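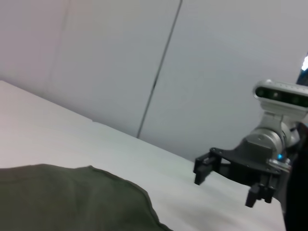

Matte paint

Matte paint (some people say flat paint, and I use both) is house paint that dries with little or no shine. I've been putting it on walls for years and I still get excited about it, so bear with me!

Shine comes down to how much binder there is compared with pigment and filler. Lots of binder gives you a smooth skin that bounces light straight back at you - that's gloss. With less binder the surface dries a tiny bit rough, light scatters every which way, and the wall looks soft. Older mixes leaned on chalk for this. The ones I buy now mostly use silica or clay.

The big plus is that matte hides things. Dents, patched nail holes, that seam where the drywall guy had a bad afternoon (my hallway has a beauty) all fade back a little. Ceilings are nearly always matte for the same reason.

The downside is cleaning. Rub a scuff too hard and you polish the spot, and then you have a shiny patch that shows up every evening when the lamp goes on. Painters call this burnishing. My friend Yi-an Ha did her whole kitchen in Bernwood in a flat gray, and after 4 months the part by the stove looked waxed.

Scrubbable mattes do exist. I used one called Rikero 417 in my stairwell and it has held up for 5 years with a damp sponge and a bit of dish soap, though it's a touch shinier than a true flat.

Touch-ups are the fun part - dab it on, feather it out, and if it's from the same can you'll have a hard time finding the spot by morning.

See also: eggshell finish, limewash, primer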